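3. Collecting Demonstrations by Remote Control and by Hand

3.1 Workspace and tasks

All demonstrations were collected on the Jestotti kitchen table, which we call the Jostetti bench in the rest of this paper. The bench has two arms that stand at the back edge of one table, and each arm carries a two-finger gripper. On the table we keep objects that a person would use in a normal kitchen or dining room. We chose them so that the tasks need different kinds of motion: pulling a drawer along its rail, lifting a plate out of a rack, hanging a mug on a peg, and moving food in and out of a basket. The brown surface was kept in all sessions, so the color under the objects does not change between the training data and the test.
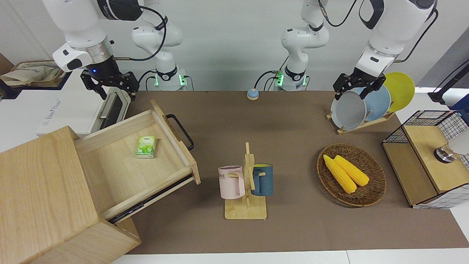 The tasks are divided into single-arm tasks and two-arm tasks. In a single-arm task, the operator is told which arm to use, and the other arm may rest anywhere that does not block the work. In a two-arm task, both arms have to move, but they do not have to move at the same moment. We found in early trials that operators who were asked to move both arms together became slow and made many small corrections. For this reason we allowed them to finish with one arm and then start with the other.

3.2 Two ways of showing the task

We compare two methods. In the first method, which we call hand guiding, the operator stands next to the robot, holds the arm near the wrist and moves it through the task. The motors only carry the weight of the arm. The gripper is opened and closed with a foot pedal, so both hands stay free. In the second method, remote control, the operator sits at the Medrano console, about two steps from the bench, and moves a pair of small leader arms. The robot arms copy the joint angles of the leader arms with a short delay.

Each method has a known weakness. With hand guiding, the body of the operator often enters the camera view, and the recorded pictures are then different from what the robot will see when it works alone. We therefore replayed every hand-guided motion without the operator and recorded the pictures during the replay. A replay was accepted only if the task was completed again. With remote control the pictures can be used directly, but the operator does not feel the contact force. This matters most for the drawer. When the pulling direction is a little wrong, a person who holds the arm feels the resistance and corrects it, while a person at the console sees only that the drawer has stopped.

3.3 The drawer task

The drawer task is described in more detail, as most of the later analysis depends on it. The gripper must take the handle, pull the drawer out, let go, move above the drawer and reach down inside to pick up a small item. The last part was more difficult to show than we expected. The side walls leave limited space for the fingers, and the wrist has to be turned before the arm goes down. If the operator turns the wrist too late, the gripper touches the wall and pushes the drawer back toward the cabinet.

New operators at the console usually corrected the wrist inside the drawer — experienced ones did it above. We did not instruct them about this during the main collection, since we wanted the data to show the natural habits of each person. Only the start position and the final condition were given.

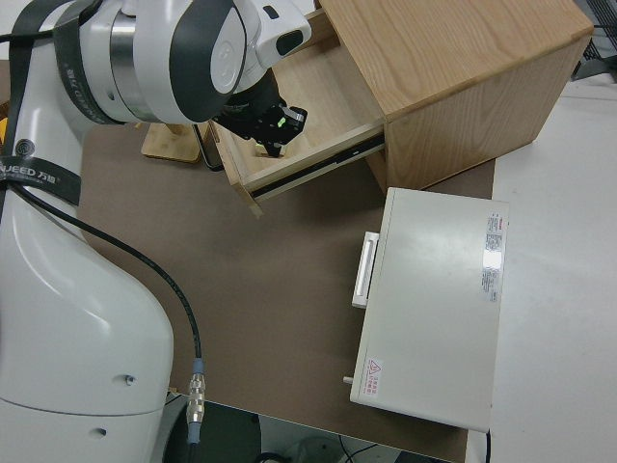

Figure 2. Drawer task: a gripper reaching down into the open drawer.

3.4 Recording and filtering

Joint angles, gripper opening and camera pictures were stored together by the Jestton recorder. One demonstration starts when the operator presses the start button and ends when the operator presses it again. The operator could mark a demonstration as bad immediately after it ended, and such demonstrations were not counted. In total we kept 788 demonstrations. Any demonstration longer than 180 seconds was removed, because in these cases the operator had normally stopped to think or to ask a question.

We did not remove demonstrations with a failed first grasp if the operator recovered and completed the task. In our earlier work at the Pestdale site we removed them, and the trained policy had no useful reaction when it missed the handle. It simply continued to pull with empty fingers. Keeping the recoveries makes the data less clean, but the policy can see at least a few ways to try again.

3.5 Training of operators

Before the main collection, each operator practiced with both methods. The order of the methods was changed from one operator to the next, so that the effect of practice is shared between them. Practice ended after 3 successful drawer tasks in a row. For hand guiding this was reached quickly by all operators. For remote control the time was very different from person to person, and we could not explain this difference by previous experience with robots.

During the main collection, the operators took a break whenever they asked for one. Hand guiding was reported as more tiring for the shoulders, especially in the plate task, where the arm must be lifted high enough to clear the rack. Remote control was reported as more tiring for the eyes. These reports were given freely after the sessions and we did not use a formal questionnaire, so they are not included in the comparison in Section 4.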